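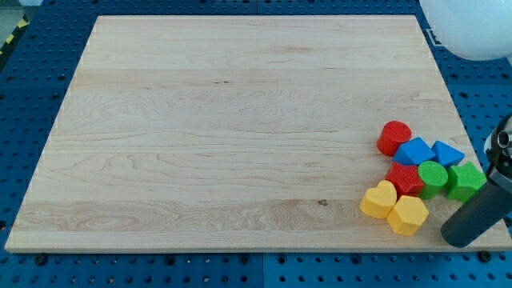 Collimating a small Newtonian in daylight

If your stars look like little commets or seagulls instead of tidy points, your mirrors are probably out of line. The good news is that you can sort most of it out at the kitchen table with a cup of tea, long before it gets dark. I put this off for two whole winters because everyone made it sound so frightening, and I could kick myself, because Jupiter through a properly lined-up scope is a different planet!

These notes were written with my own telescope in mind, a secondhand Pevetti reflector with a focal length of 800 mm, but almost any small Newtonian with a three-vane spider and three pairs of screws at the back will behave the same way. If yours has a lens at the front, stop reading and go and enjoy it, as this isn't for you.

What you'll need

A collimation cap. I use the Wunavex one, but a plastic focuser cap with a tiny hole drilled dead in the centre does the same job.
A crosshead screwdriver and the right Allen key for your secondary. Mine takes a 2 mm key, yours may not.
A sheet of white paper and a sheet of coloured paper.
A bright room, or a shady spot outdoors. Never point the tube anywhere near the sun.

Check too that your main mirror has a centre mark, usually a small ring or a triangle. Look down the front of the tube with a torch. If there isn't one you'll have to take the mirror out and add it, and that's a job for another page.

Step 1. Set the tube down level

Lay the scope so the tube is horizontal and the focuser is easy to look into. Level matters here. If you drop an Allen key while working on the secondary with the tube pointing up, it goes straight down on to the main mirror. With the tube flat it just clatters on to the inside wall and you say something rude.

Take out the eyepiece, put the cap in the focuser, and nip up the thumbscrew gently. Rack the focuser in or out until it sits roughly where it would with your usual eyepiece.

Step 2. Make things easier to see

Slide the white paper into the tube behind the secondary, on the wall opposite the focuser. Then slip the coloured sheet into the tube between the secondary and the main mirror, so it blocks the view of the main mirror altogether. Now look through the cap. The secondary should show up as a clear coloured disc against white. I can't tell you what a difference this makes — without the paper you are looking at reflections of reflections and it's easy to adjust the wrong thing.

Step 3. Centre the secondary under the focuser

You want that disc to look round, and to sit in the middle of the focuser tube. If it's too far up or down the telescope, use the big central screw that holds the secondary stalk. Slacken the three small screws around it a touch before you turn it, and support the secondary holder with your free hand so that it can't spin or drop.

If the disc looks like an egg, the secondary is twisted. Turn the holder a tiny amount until it looks round again. Tiny really does mean tiny. When you're happy, bring the three small screws back into light contact.

Don't chase perfection at this stage. A secondary that's very slightly off centre makes hardly any difference to the view, and I once lost an entire Saturday afternoon to it.

Step 4. Tilt the secondary

Take out both sheets of paper, slowly, keeping the edges away from the glass. Look through the cap again and find the reflection of the main mirror. You should be able to see all the clips that hold it, evenly spaced around the edge.

If one clip is missing, adjust the three small screws until they all appear. Loosen one by an eighth of a turn and tighten the other two to take up the slack. Look, adjust, look again. Work so there's always some pressure on all three, and don't force any of them.

Step 5. Adjust the main mirror

This is the fun bit. At the back of the tube you'll find six screws. On most scopes, three are locking screws and three do the adjusting, and on the Pevetti the adjusters are the fatter ones with springs behind them. Back the locking screws off a turn or two.

Look through the cap and find the centre mark on the main mirror, and the small dark or bright dot that is the reflection of your peephole. The aim is to get that dot in the middle of the centre mark. Turn one adjuster a little and see which way things move. If you have long arms you can look and turn at the same time. I haven't, so I rope in Trudy Ashby from next door, who turns while I shout "other way!" through the focuser.

Once it's centred, bring the locking screws in a bit at a time, going round all three in turn. Check again afterwards, as tightening them nearly always shifts something. They should be snug and no more. Overdo it and you can pinch the mirror, and then bright stars turn into little triangles.

Step 6. Try it on a star

On the next clear night, give the scope a good half hour outside to cool. Choose a fairly bright star high up, put it in the middle of the view at high power, and turn the focuser just a hair to one side. You should see a small set of rings, one inside another, like a target. If they bunch up on one side, give the main mirror a very small tweak, put the star back in the centre (it will have moved) and look again.

Polaris is a lovely choice if you have a mount that doesn't track, as it hardly drifts at all.

How often?

I check mine with the cap before every session. It takes a minute, and most nights it needs nothing. After a bumpy drive up to our dark site at Raltovden it always wants a nudge at the back end, though the secondary hasn't needed touching since March. Tane Quinlan has a heavier truss scope that comes apart for the car, and he does steps 4 and 5 each time he puts it together.

If you get stuck, go back to step 2 and put the paper in again. It's nearly always the secondary.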